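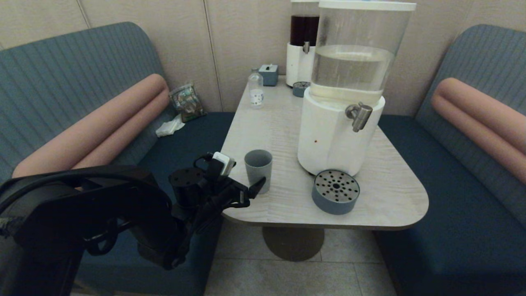
Is it a proper job or is it just filling up the water? That was the first reply we had when I mentioned at the Padness end of town that we were looking for someone, and it came with a second question hot on its heels, which was whether you get to sit down. Fair enough, both of them. It's a proper job, paid by the hour, and yes, you get to sit down, we've got more seats than sense.

So, hello! I run the drinks and tables side at Jetum, the café on the ground floor of the Drarberg building, and I need a part-time self-service host to start in April. Seventeen hours a week, mornings mostly, with one late finish on a Friday when we stay open for the evening classes upstairs.

What the place is like

We don't do table service. People come in, pick a booth, and help themselves to drinks from the dispensers on the tables – water in the big one, something darker in the small one – and order food at the counter if they want it. The booths are the blue ones with the pale grey tables, and there's a single round pedestal under each table, so no corner legs to bark your shins on when you're mopping (I came from a pub with trestles, I notice these things).

We have 33 seats when every booth is full. It's a small place and it gets noisy by half past ten, then dead quiet, then noisy again for lunch.

What you'd be doing

Keeping the drinks going is the main bit. You'd empty, wash and refill the reservoirs, check the taps aren't dripping, and take the drip trays apart so the perforated tops get a real scrub. I'm fussy about drip trays. A tray that's been wiped over the top and never lifted out will smell by the afternoon and I will know!

Then there's the tables: cups collected and washed, abandoned bottles cleared, napkins topped up, benches wiped down with the upholstery spray (the green bottle, never the blue one, please). The floor is light grey tile and shows absolutely everything, so it gets swept after the morning rush and mopped at close.

You'd also be chatting to people. Someone always wants to know how the tap works, or whether the tea has sugar in it, or where the loo is. We get a lot of regulars from Rao, the flats over the road, and some of them come in for the company as much as the drink. If you like a natter you'll be fine.

What I'm after

You don't need café experience. You do need to be able to lift a full water container safely, and I'll show you how we do that in two halves so you're never carrying the whole lot. A food hygiene certificate is nice to have but we'll pay for it if you haven't got one, and it only takes an afternoon.

Being on time matters a lot, as you'd be the one opening up at 7.30 on three of the mornings. I live a bus ride away and can't hop over with the keys.

Pay and so on

You get paid breaks, a hot lunch on any shift longer than 5 hours, and all the tea you can drink. Holiday is worked out on your hours. Aprons are provided, shoes aren't, so bring something flat with a bit of grip. The 37 bus stops right outside and there's a bike rack round the back. We'll go through the hourly rate when you come in, along with the rota.

How to apply

No long forms. Write me half a page about yourself, say which mornings you can't do, and drop it in at the counter or post it to Jetum at the Drarberg building. If you'd like to have a look first, come by after two when it's calm, get yourself a drink and ask for whoever's running the drinks – that's me. I'll be asking people in for a paid trial shift of two hours, so you can see whether you like us as well.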